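Grallholm arm kit review, progress report
July 4, 2024
To: Ruxandra Zamfir 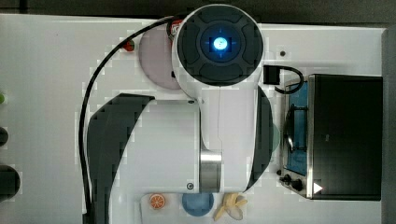
Hi Ruxandra, so we're at the end of the second stretch of the review and I'm a lot happier than I was the last time I wrote! The kit from Grallholm is up and running on the white table and Habibur has been putting in long days on the kitchen tasks (toy stove, frying pan, plates, the play food, you know the list).

First the numbers you asked for. We've logged 3,192 attempts so far, and the plan was 1,000 by now, so yes, we're well ahead, mostly thanks to Habibur's reset routine. Of the 21 tasks in the proposal we've dropped 2, both of them with the stove lid, and I'd like to talk to you before we swap in anything new.

What I like: setup was quick, the software didn't fight us, and when a joint faulted in the first week Octavian Bogdan at Grallholm rang back the same afternoon and stayed on the line till we'd sorted it. Great support, really.

What I don't like so much is the cable. It runs outside the arm, and on wide moves to the left we have to keep an eye on it or it drags over whatever is lying there. Brândușa made some clips and they help, but for this price I'd expect clips in the box. The manual is also thin on payload limits. I've sent Grallholm a list and they say a new edition is coming in October.

The small flat stuff is still our weak spot. Plates go fine if they're near the edge of the table, and the banana is easy (it's everybody's favorite), but the orange slice gets pushed around a lot before anything grabs it. Tudor thinks softer fingertips would fix most of that and I tend to agree with him.

Money is okay. We're under on parts and a little over on hours, and Brândușa is sending you the sheet separately. I'd like to move some of the parts money over to pay for the fingertips, if you're good with that?

Next up is the same task list on the Prerberg kit, same table, same objects. Call me whenever!

Habibur says hi.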